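Wader trail shoes, five months in

I'd been putting off buying new shoes since my old Petrenkos split along the side, and I only ended up with the Waders because the shop in town had my size and it was raining. Not the most scientific start to a review, I know! But I've now had them on my feet most mornings since May and I've got opinions, so get comfy.

I went for the low cut ones in the dull green. They also do a mid boot, which a friend from my walking group, Ravinder Leclerc, swears by, but my ankles get hot and cross in anything tall. The box says they come with 2 pairs of laces, and they do, though the spare pair is bright orange and about as long as a skipping rope. I've used one of them to tie up the tomatoes.

Comfort first, as that's what everyone asks. They were stiff as a board for the first week. I did a loop with the dog on the second day and came home with a rub on my left heel the size of a ten pence piece. After that I wore them round the house with thick socks (very glamorous, with pyjamas) and by the next Wednesday they'd given in. Since then, not a single blister, even on the day we got a bit lost up behind Vostbridge and added a good hour to the walk.

The toe box is lovely and wide. If you've got narrow feet you may swim in them a bit, so do try them on with the socks you'll be wearing. I'm normally a six and stayed a six.

Most of my walking is on the old open ground past the lane, dry sandy stuff with faint tyre tracks curving off across it and a loose line of boulders down the side to keep you out of the scrub. Dull to look at, maybe, but it's a great place to find out what a sole is like, as you get a bit of everything: packed dirt, the shallow ruts, odd pebbles and then the big pale rocks if you fancy a clamber.

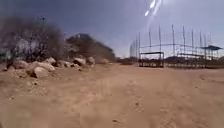 How they grip

On dry dirt, brilliant. The lugs are fairly shallow and spaced well apart, so they don't clog up with grit the way the Petrenkos used to, and I can trot down a slope without doing that silly sideways crab walk. Going over rocks they feel planted too. I stood on one leg on a boulder to take a stone out of the other shoe and didn't wobble at all, which is more than I can say for myself in the kitchen.

Wet is another story. Mud they can just about cope with. Wet wooden steps and wet grass on a slope, no thank you. I sat down very suddenly on a stile path in September and had a muddy bottom for the rest of the walk. If you're out in proper bog every weekend I'd look at something with deeper tread.

Keeping out dust and water

The tongue is stitched in at both sides, so hardly any sand gets in, and that alone makes me happy. I used to empty half a beach out of my old pair on the doormat. They are not waterproof, whatever the lad in the shop tells you. Long wet grass will get through in twenty minutes or so, but they do dry overnight if you stuff them with newspaper and take the insoles out.

Wear and tear

My step counter app reckons I've done well over 800 kilometres in them, although it also counts hoovering. The heels are worn down a little on the outside edge and the fabric has gone bobbly where they bend. Stitching is all still fine. One of the eyelets on the right shoe has started to look a bit frayed and I'm keeping an eye on it.

The insoles are the weak point. Thin, flat, and by August they'd gone like cardboard. I've swapped them for a pair of Adico gel ones and the difference on hard ground is huge, but I do think you shouldn't have to shell out again on top of what these cost.

Would I buy them again? Yes, for summer and dry autumn days, and probably in the grey this time as the green shows every bit of dust. I'd give them four out of 5, and I'm having another look at the mid boot before the weather turns, so Ravinder may get to say I told you so.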